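Moving your sample spreadsheet into a proper database without losing your mind

If you run a small lab, chances are your whole sample history lives in one giant spreadsheet that somebody started years ago and everyone has been adding to ever since. Ours did. I look after the records at Arnton, a little soil and water testing lab, and last May I finally moved our sheet into a real sample database. It took me two goes. The first one I had to delete and start over, so what follows is the second one, with the bits I'd skip taken out.

We use Cukance, but the steps are the same for pretty much any system that lets you import a CSV file. You'll need your old spreadsheet, a copy of your freezer or shelf list, and a few quiet hours. Early morning worked best for me, before the courier turned up.

Step 1: Make a copy and lock the original

Save a copy of the spreadsheet with the word WORKING in the name. Then go back to the original and make it read-only. Tell everyone you've done it! I didn't the first time, and Milan Geerts spent a morning happily typing new samples into the old sheet while I was cleaning up the copy. We had to match them up by hand afterwards and neither of us enjoyed it.

If samples keep arriving while you work (they will), start a fresh sheet with the same columns and call it something like NEW ARRIVALS. You'll import that one last.

Step 2: Work out which columns you really need

Our sheet had 16 columns. When I sat down and looked at them properly, I found one called "Notes", one called "Notes 2" and one called "Check??" that was empty all the way down. Print the column headings on a piece of paper and write next to each one who uses it and what for. If you can't fill that in, ask around. If you still can't fill it in after asking, it doesn't get imported, but leave it sitting in the locked original so you can go and look it up one day.

The ones I'd keep no matter what are the sample number, the client, the date received, the sample type, where it's stored, and its status. Everything else depends on what kind of testing you do. We kept depth for the soil samples and bottle type for the water ones, and I'm glad we did because our clients ask about both all the time.

Step 3: Fix the dates

Dates are the worst part, so do them while you've still got some energy. Ours were a mix of day first and month first (we had a work placement student from overseas one summer, lovely person, different calendar habits), plus a few that just said "Tuesday".

Add a new column next to the old date column and call it date_clean. Put the dates in year-month-day order, like 2019-05-30, and set the column to plain text before you start so the spreadsheet doesn't get clever and change them on you. Sort by the new column when you're finished and have a look at the top and the bottom. Any sample that arrived in 1900 or hasn't arrived yet needs another look.

For the ones you can't work out, leave the cell blank. Please don't guess. A blank tells the next person to go and check, and a made-up date will sit there looking perfectly respectable forever.

Step 4: Tidy up the client names

Make a list of every different client name in the sheet. Most spreadsheet programs can do this with a "unique values" or "remove duplicates" tool (use it on a separate copy of the column, or you'll remove a whole lot more than you wanted). We had Zolldale, Zolldale Farms, Zoldale with one L, and ZOLLDALE in capitals with a space on the end. All the same people, same gate, same dog.

Pick one spelling for each client, and pick it from their invoices, as that's the one they chose themselves. Then use find and replace, one name at a time, and watch the number of changes it reports. If you expected a handful and it changed hundreds, hit undo and see what else it caught. Searching for Hamel got me every sample from Hamel the client and every sample collected at Hamel the town, and I'd already moved on to the next name before I noticed.

Trailing spaces are sneaky too. The TRIM function gets rid of them, and I'd run it over every text column you've got.

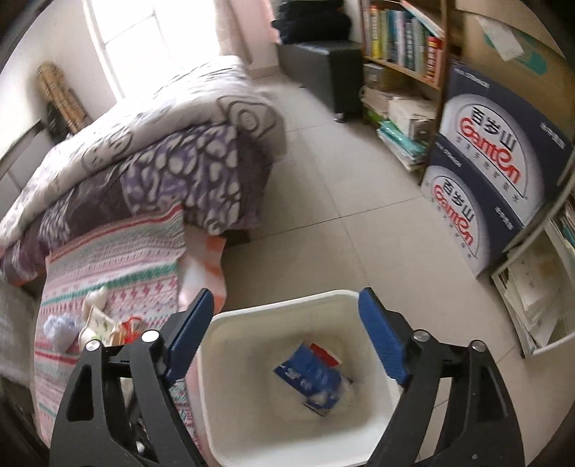
A white bin with a blue wrapper inside.

Step 5: Decide what to do with discarded samples

Every lab has samples on the books that were thrown out ages ago. My first thought was to leave them out of the import altogether and start fresh with only what was on the shelf. Vasiliki Sotiropoulos, who signs off our reports, talked me out of it — and she was right. If a client rings up about an old result, you want to be able to see that the sample existed, what happened to it and when it left the building.

So give them a status. We use Stored, In testing, Returned and Discarded, and I'd stick with a short list like that. If the discard date isn't written down anywhere, put Discarded as the status, leave the date blank and add "no discard date recorded" in the notes. Same note every time, word for word, so you can search for it later.

Then go and check the shelves. I know. But take the list and a pencil and a warm jumper if you've got a walk-in cold room, and tick things off. I turned up a whole crate the sheet said was gone, and I'm still chasing a rack of water bottles it says we have.

Step 6: Look for duplicate sample numbers

Sample numbers have to be unique or the import will either stop or, much worse, quietly write one sample over the top of another. Use conditional formatting to colour any duplicates, then deal with them in pairs. Usually it's the same sample typed in twice and you can keep the fuller row. Sometimes it's two different samples with the same number, and then you'll want to add a letter to the later one and relabel the container on the same day.

Step 7: Do a tiny test import first

Copy ten rows or so into a new file, and choose awkward ones. You want a long client name, a blank date, an apostrophe, a degree sign, something with a comma in the notes. Save it as CSV with UTF-8 encoding if you're given the choice. Import that file and open every single record.

My test file lost the zero off the front of all the sample numbers, which would have been a real headache across the whole lot. Setting that column to text fixed it. I also had a storage map link in each row, and clicking one gave me a 404 page as the map had been moved to a different folder years ago. I dropped the links and typed in the shelf codes.

When you're happy, delete the test records before you do anything else.

Step 8: Import in batches

Don't load it all at once. I split ours by year, and the biggest batch was 416 rows. After each one, compare the count in the database with the count in your file, and write both down on paper with the time you did it. Each batch only took around five minutes to load, so the checking is where your afternoon goes. Put the kettle on between batches!

If the counts don't match, stop there. Look at the import log for skipped rows, fix those, and only then carry on. The usual suspects are a blank sample number or a status with a spelling mistake in it.

Step 9: Bring in the new arrivals and switch over

Pick a changeover time when things are slow and tell people what it is. Import your NEW ARRIVALS sheet, lock that one too, and from then on everything goes in the database. I taped a note over the old shortcut on the front bench computer for the first while, as my own hands kept going to it out of habit.

Keep the locked original somewhere that gets backed up. I've opened ours twice since we switched, both times to read something in Notes 2.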